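Movie log, September so far

Quick one, dinner is in the oven. Three movies this month and I want to get them down before they blur together.

Vollorside

Finally! Had this on my list forever. A lighthouse town, a missing ferry, a radio that only picks up yesterday's weather. Black and white, and so quiet that I turned the volume up twice and then got my ears blown off by the foghorn. Loved the first hour. The ferry stuff is great – long slow shots of fog, ropes creaking, no music at all. Then a detective shows up and explains everything for twenty minutes. Why. I was happy being confused.

Runs 162 minutes. Could lose thirty and I'd watch it again tommorow. The last shot on the pier almost makes up for it.

Fendik

Cheap monster movie, the good kind. Something lives under a frozen lake and it eats snowmobiles. Only snowmobiles, for most of it. You see the thing for maybe four seconds total and it's clearly a guy in a rubber suit, and I didn't care one bit. Best bit is the town meeting where they argue over whether to cancel the ice fishing contest with its $500 prize. They don't cancel. Of course they don't.

The dubbing is rough. One character has two different voices, I think they lost the actor halfway thru. Adds to it.

Plikodus

Space one. Mining ship, 800 sleepers in the hold, one cook awake by mistake. Half comedy, half horror, and the two halves don't really talk to each other. The cook is terrific tho. There's a scene where she makes soup for a crew that isn't coming, sets out all the bowls, then eats out of the pot standing up. Whole movie should have been that. Instead we get corridors. So many corridors, all blue, all dripping.

Ending made no sense to me. Watched it again, still no. Three stars for the soup. 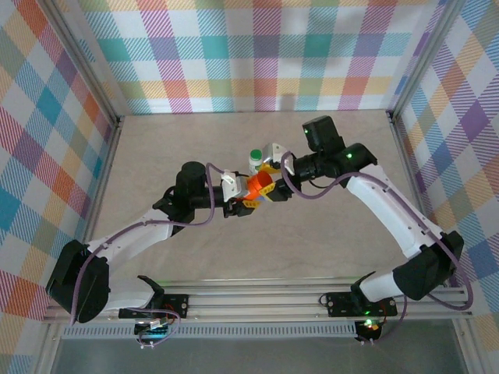
Up next

Morris – the one about the dance hall that won't close. Heard good things, heard bad things. Also want to rewatch the first half of Vollorside and just stop when the detective gets off the bus.

If you have a snow movie to recomend, leave it in the comments. Nothing with dogs dying please. OK, oven.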